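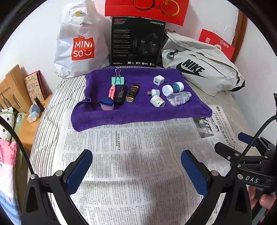
Small stuff on a towel, with the blue finger pads of a hand-held gripper in front.

Cornel Căpraru wants to talk about binder clips. I've come to ask him whether a machine can tidy a bedroom yet, and I have a whole page of questions about laundry and dishes and what my mother-in-law should be saving up for, but he's got a binder clip between his finger and thumb and he's opening and closing it at me across the desk.

"Look at this thing! Where do you grab it?" he says. "You can take the handles, and they might fold. You can take the body, and it's a wedge, so it wants to squirt out. You've done it ten thousand times and you've never had an opinion about it. I have a lot of opinions about it."

Căpraru runs the chores group at Cestance, which has two floors over a tile showroom in Memstead. He started out fixing packing lines (he still calls a good grasp "a clean pick") and moved to household work because, he says, the packing line had started to feel like cheating. Every box arrived the same way up. His team now works on picking up, sorting and putting away, the chores most of us do while thinking about something else.

So can a robot do it? He laughs, and then gives me a much better answer than I expected.

"Some of it, yes, and I'm happy about how much. If you'd asked me when I started, I'd have said a marker pen off a flat table, maybe. Now a marker pen off a flat table is boring. We don't even film it. Put the same pen on a towel and I'll come and watch."

Why does the towel matter? I had pictured it as a kind of soft tray. Căpraru sees hills. A thick towel has folds that hide the bottom edge of an object, and the loops of the terry can catch on a fingertip. Press down a little too far and you pinch cloth along with the pen. "Then you lift, and the towel comes up, and everything else on it goes for a ride," he says. "It's very funny the first time."

Things lying on their sides are another favorite. A bottle standing up can be taken from almost any direction. Tip it over and there are two good directions and a lot of bad ones, and a nudge in the wrong spot sends it rolling. Tablets inside make it worse, he tells me, with obvious delight, because the weight shifts when the bottle tilts.

And then there's the really small stuff. A USB stick. A loose cap. "A cap is a terrible object," says Căpraru. "There's hardly any height to it. You have to be right down against the cloth, and your own fingers are blocking your view."

That's where the hand-held grippers come in. A person holds one by the handle and does the chore with two padded fingers, with a camera along for the ride, and the recording becomes something a robot can learn from. I got to try one. I'm a reasonably tidy adult and I was awful! It took me 9 goes to pick up a cap, and I needed a break afterward.

"Everybody's bad for the first half hour," he told me kindly. "Then you stop wishing you had five fingers and start using the two. You learn to push a thing against something else. You learn to come in low. Those are exactly the tricks we want the machine to get."

His colleague Benoît Renaud keeps the score. In the round they finished in April, the group's robot, which goes by Trindov, was given 64 bedroom tidy-ups, each one a spread of odds and ends to be moved into a bin. It cleared 40 of them with no help. The training behind that round came to 876 recordings made by hand.

I said 40 sounded pretty good. Renaud, who had been eating a sandwich at the next desk and pretending not to listen, put it down.

"It's good for us," he said. "Would you hire someone who finished the job 40 times out of 64? And the ones it missed, you'd come home and find a cap under the pillow. But I'll say this, the misses are getting smaller. It used to miss the bottle. Now it gets the bottle and leaves the cap."

Speed is the other thing. Trindov is slow. I watched it work on a tube of hand cream for long enough to finish my coffee, and when it finally got it I cheered out loud, on my own, in a room full of people who had seen it before. Căpraru is relaxed about this. He says a slow machine that can be left alone in the afternoon is worth more than a fast one you have to stand over, and he'd like to get to the first kind before anyone asks him for the second.

What about shops? Cestance ran a trial in the back room at Poulain, a drugstore two streets away, sorting returned items into bins. He thinks that sort of job will come sooner than the bedroom. The light stays the same, the table is flat, and there's a person nearby who can take over the odd one.

"In a home you also have to know what things are for," he says. "Is the newspaper trash, or did somebody spread it out to protect the sheet? Is that shopping bag a bag, or is it where she keeps her scarves? Picking up, we're getting there. Knowing what to leave alone, I don't have a date for you."

I asked which chore he'd hand over tomorrow if he could. I was expecting the dishes.

"Socks," said Renaud from behind his sandwich.

"The bedside table," said Căpraru. "Mine has everything. Cables, coins, three lip balms. If Trindov can do my bedside table, I'll bring it home to meet my family."

He gave me the binder clip when I left. It's on my own bedside table, next to a cap I can't find the tube for.

Comments (4)

pilar_in_the_attic
Loved this. My kids' floor would finish that robot off in a minute but I'm rooting for it!

D. Haskett
40 of 64 doing what exactly? Same objects every time or new ones? That makes a huge difference and I wish the piece had asked.

oldtoolroom
Worked with two-finger grippers for years on machined parts. Cloth was always the enemy. Rags, gloves, anything soft. Glad to hear someone is going at it head on.

marnie w
Team socks.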